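Stop pinning the whole town on one plant

Everyone in Dostby is cheering the Joltden expansion. 212 new jobs, tax money, a ribbon. Fine. I'm glad too — mostly.

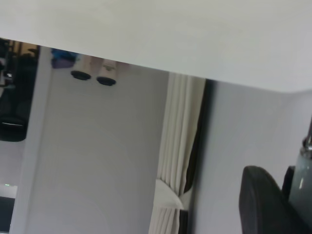
White walls, two white fixtures with black bases.

But one employer already pays nearly 1000 people here. Bedier closed its line in October and 192 households felt it by Christmas. Did we learn anythng?

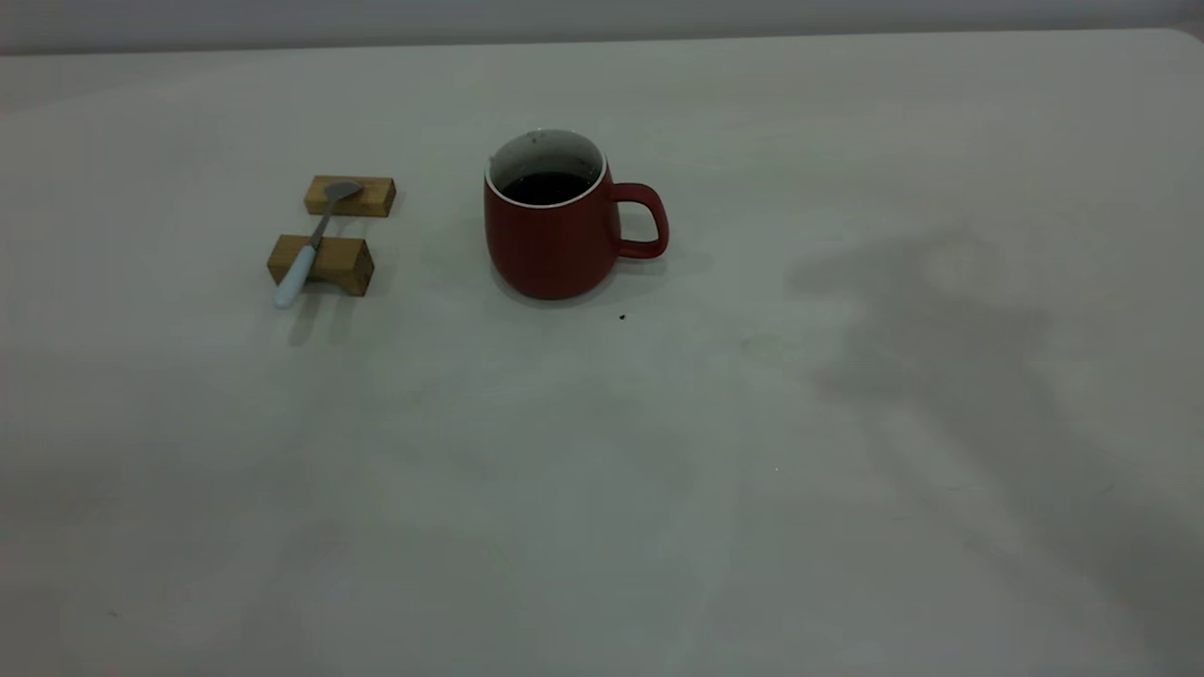

What I'd do instead

Spread it out. Small loans, cheap leases, quick permits. Yamuna Gounder waited 274 days for one signature. 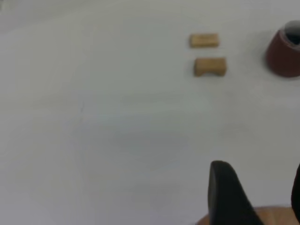

And cap the tax break. Ten years is too long, five is plenty. Growth numbers look great untill the one big name has a bad quarter. Then what? Ask the folks from Bedier.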